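Arkville Neighbours Help Board
Home > Household and Garage > Repairs

White plastic base with poles, how to clean the underside and stop the wobble?

Posted by Nadhirah Raju, 17 September 2024

Hello everyone. I have a big white plastic base, moulded in one piece, with poles that go into it. It came with our flat and the previous tenant left no papers. I think the maker is Wemurach but the sticker is rubbed away, so I am not sure.

I have two problems. The first is dirt. All the small hollows on the underside are full of grey dust and something sticky, and my cloth does not reach into the corners. The second is that one pole moves a little when I push the base across the floor. I did not dare to turn the pole strongly, because the plastic near it looks thin to me.

I would like to keep the base white. My neighbour says to use bleach, but my sister says bleach makes plastic yellow. Which one is right? And must I take all the poles off before I turn it over? I have only a small balcony and a living room with carpet.

Thank you in advance and sorry for my long message.

3 replies

Dredov
Pressure washer. Done in five minutes.

Mawar Sumampouw
Hello Nadhirah. I would please not use the pressure washer on a balcony, your neighbours downstairs will not be happy, and the water goes inside the hollow places and stays there for days.

I cleaned a similar one in January, so I write down how I did it. English is my third language, please ask if some part is not clear.

First put plastic sheet on the floor. I bought the black one from the garden aisle, the cheapest roll, and it was good enough for the carpet. It does not need to lie flat. Turn the base over with another person and leave the poles on if you have the space. I took mine off the first time and it was a mistake, I lost one washer under the couch and found it 4 weeks later.

Vacuum before any water. Use the narrow nozzle and go along each rib. When the dust gets wet it becomes like paste and you will need double the time.

For the sticky part, mix 20 mL of dish soap in 500 mL of warm water. Use an old toothbrush for the corners and a bottle brush for the deeper curves. Wipe with a clean cloth and leave it upside down overnight. About the bleach, your sister has right in my experience. I had one bucket which turned the colour of weak tea.

Now the wobble. Look at the place where the pole goes into the base, and hold the pole low, close to the fitting, when you test it. If you pull from the top, you put much force on the plastic.

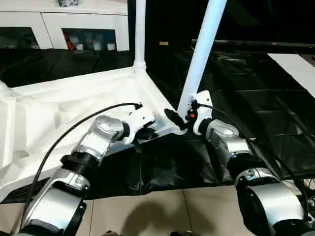
White base on black plastic sheet, with the upright post and the slanted pole.

If the fitting moves together with the pole, the loose part is between the fitting and the base. If only the pole moves, then the pole is not sitting deep enough. For mine I wrapped two turns of plumber's tape on the end of the pole and pushed it back, and it is still firm. Do not use strong glue, you will want to open it again one day.

Check also any hose that is attached before you turn the base back, so that it is not folded under the weight.

Teoh
Agree with most of the above. I would go finer than a toothbrush if there is old grease. The hardware store has a pack of detail brushes, the nylon ones. Do not buy the brass, it leaves grey marks on white plastic and you can not get them out. For leftover marks I use 600 grit wet paper, very light, but only underneath where you do not see it. It takes the shine away.

Nadhirah Raju
Thank you Mawar, this is very clear. It is the fitting which moves together with the pole. I bought the sheet and the bottle brush today and my sister will help me to turn it. Teoh, is the sanding paper also okay on the outside edge, if the mark is small?

Teoh
I would leave it. Try baking soda on a damp cloth first.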